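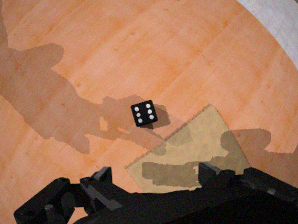
4. Preparar la primera semana de lectura y oración

¡Ya tienes el cuaderno Tusidar en las manos y el grupo formado! Esta sección te lleva desde la página en blanco hasta el primer encuentro. Léela entera antes de empezar (se tarda poco) y vuelve después a cada paso con el bolígrafo preparado.

4.1 Antes de empezar

Necesitas una Biblia en la traducción que leas con más gusto, el cuaderno y la hoja de salmos que viene doblada en la contraportada. Si vuestro grupo canta, tened también el cancionero Viltholm: en el 653 está el himno que proponemos para abrir, y es una maravilla cantado despacio.

Nota: las citas del cuaderno siguen la numeración hebrea de los salmos. Si tu Biblia usa la griega, mira el número entre paréntesis.

4.2 Configurar tu plan personal

1. Abre el cuaderno por la página 5 y escribe tu nombre y el del grupo.

2. Elige una hora fija. Las 7 de la mañana, el rato del autobús, la última media hora de la noche... cualquiera sirve, siempre que sea la misma durante toda la semana.

3. Marca en la tabla el evangelio por el que vas a empezar. Recomendamos Marcos a quien no haya seguido nunca un plan: es breve, va deprisa y engancha muchísimo.

4. Reserva 10 minutos para leer y otros 10 para callar. Al principio el silencio se hace larguísimo — aguanta, que ahí pasan cosas preciosas.

5. Después del silencio, anota una sola frase del texto. Cópiala tal cual, sin comentarla todavía.

6. Escribe debajo tu oración del día. Puede ser una línea, puede ser una queja, puede ser un gracias enorme.

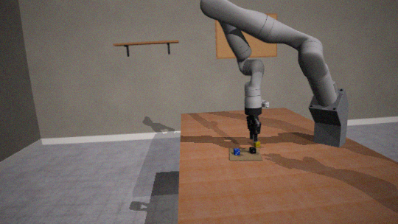 Mesa y tablero.

Precaución: no rellenes los días atrasados de golpe. Si has faltado tres días, deja en blanco esas casillas y continúa por la lectura de hoy.

4.3 Preparar el encuentro del grupo

1. Acordad quién abre la reunión y quién lee. Conviene que sean personas distintas cada vez, y que los más tímidos tengan también su turno (¡suelen leer estupendamente!).

2. Comenzad con el himno o con un salmo de la hoja. Un minuto de silencio antes de la lectura ayuda a llegar del todo.

3. Leed el pasaje en voz alta dos veces, con voces diferentes. En la segunda lectura, cerrad los libros y escuchad.

4. Haced la ronda de frases: cada persona lee la que copió durante la semana. En esta ronda no se responde ni se corrige.

5. Abrid la conversación con la pregunta del cuaderno. Si se alarga y es buena, dejad las demás para otro día.

6. Terminad con las peticiones y el padrenuestro.

Nota: quien no quiera compartir su frase dice «paso» y sigue la ronda. El grupo de Vunden lleva usando esta regla desde el primer borrador del método y la recomienda con entusiasmo.

Precaución: lo que se cuenta en las peticiones se queda en el grupo. No lo copiéis en la lista general de oración sin permiso de la persona.

4.4 Ajustes habituales

Si os reunís el domingo después del culto, acortad la apertura y pasad directamente al paso 3. Con niños pequeños funciona muy bien leer el pasaje una vez y dibujarlo en la segunda. En los grupos bilingües, alternad las lenguas entre la primera lectura y la segunda.

Para empezar en diciembre, usad las lecturas de Adviento del apéndice Yeh y retomad Marcos al acabar la Navidad. La tabla de la sección 5 trae las equivalencias.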